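Open Day at Esness, With Parking

The campus at Esness sits at the top of a hill that the brochure calls gentle. The parking lot sits at the bottom. Between the two runs a shuttle bus, which left as I pulled in and did not come back for as long as I stood there, so I walked up with a family of five who were already not speaking to one another. It was a Wednesday in November and the wind had opinions.

I was there on behalf of my niece, who is seventeen and had a chemistry test she could not move. Her parents were working. I have a flexible schedule and a notebook, and these two facts have gotten me into most of the trouble of my adult life. My instructions were to find out whether the food was bad, whether the rooms were small, and whether she would need a car.

Check-in was in the Jasent Building, a glass box put up for the business school and apparently heated by the business school's ambition alone. You gave your name at a folding table and got a lanyard, a tote bag, and a pen that worked until lunch. My lanyard said PARENT. I asked if there was one that said AUNT and the young man at the table looked under the table, which was kind of him, and said no.

The welcome talk

The dean of admissions spoke for longer than the schedule said she would. The college has 2000 students and she seemed prepared to describe them individually. There was a video with drone shots of the quad in a season that was clearly May. There was a slide with the word "belonging" on it and no other words, and we looked at that one for quite a while.

Then came questions. The first was about parking. The second was from a father who wanted to know the acceptance rate to medical school, and who wrote the answer down, and then asked it again in a slightly different way, as if he might catch her out. A girl near the front asked whether you could bring a fish. You can bring a fish. I wrote that down, and it's the only thing from the welcome talk that my niece later wanted to hear about.

The tour

We were split up by the color of the dot on our lanyards. Mine was green, and the green group belonged to Arif Majumder, a junior in geology who walked backward down a flight of wet stone steps while explaining the meal plan. I spent most of the meal plan waiting for him to die. He did not so much as wobble.

Arif was good. He told us the library closes at midnight and that the basement level smells like soup. He told us which dining hall to avoid on the weekend. When the medical school father asked him about research opportunities he said he'd spent last summer hitting rocks in a ditch and it had been great, and the father did not write that down.

We saw the gym, through a window. We saw a lecture hall with 252 seats, and a plaque giving that number, beside the name of the man who paid for them. We saw the pond. There's a tradition about the pond, involving seniors and graduation week, and Arif started to tell it and then saw a small brother listening and said it was mostly about ducks.

Rinidow Hall

This was the part everyone had come for. You can tell, on these tours, because people who have been drifting along looking at their phones suddenly bunch up at the door. Rinidow is the first-year dorm. It has four floors and one elevator, and the elevator had a sign on it asking us to consider the stairs. We considered them for four floors.

The rooms are lofted, with the desk built in as part of the unit. It's a clever way to get a bed and a workspace into a room meant for one or the other. Parents took turns pressing on things. One mother opened her arms to measure a wall, then walked out into the hallway with her arms still open so as not to lose the number. We all made way.

I will say I liked the desk. It's light wood, and over it there's a curved bookshelf with a divider down the middle, already in use for books and small boxes and the kind of odds and ends that will gather on any flat surface near a teenager. I had a cinder block and a plank at her age, and the plank was shared.
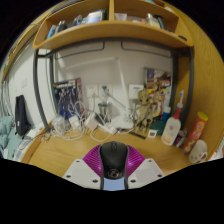 Lunch at Issa

The Issa Dining Commons gave us each a voucher worth 8 dollars, and priced the sandwiches at nine. I'd like to meet whoever did that. I had the soup, which was lentil and perfectly fine, and I can therefore report that the food is not bad, or that the lentil soup is not bad on the day two hundred parents come to eat it.

I sat across from Hala Hourani, who had driven 264 miles with her son and had a spreadsheet. This was their sixth college. She had a column for water pressure. She had talked her way into a bathroom at every school so far and run the shower, and she said Rinidow's was the best of the lot on the third floor and poor on the fourth. Her son ate two desserts and said he liked the one with the hill. She reminded him they had all had a hill.

The money session

The afternoon offered a choice of three sessions, and I went to the one on financial aid along with everybody else. The presenter was patient and tired and had obviously been asked every question before by somebody angrier. I understood the first ten minutes. After that there was a form whose purpose was to tell you which other form to fill out, and my pen gave up in sympathy.

If you go, sit near the back by the doors, because the line for one-on-one questions starts there and the people up front never catch up. Bring last year's tax papers. Bring your own pen.

Getting down again

The shuttle was waiting at the Jasent Building when I came out, engine running, doors open. I got on. The driver finished his coffee and the bus took me down the hill in four minutes, past the family of five, who were walking and had started speaking again, all at once.

I called my niece from the car. Food fine, rooms small but nicely done, no car needed if you have good knees. Ask for the third floor. She asked if I'd gotten her a sweatshirt, and I had not, so I'm told we're going back in the spring.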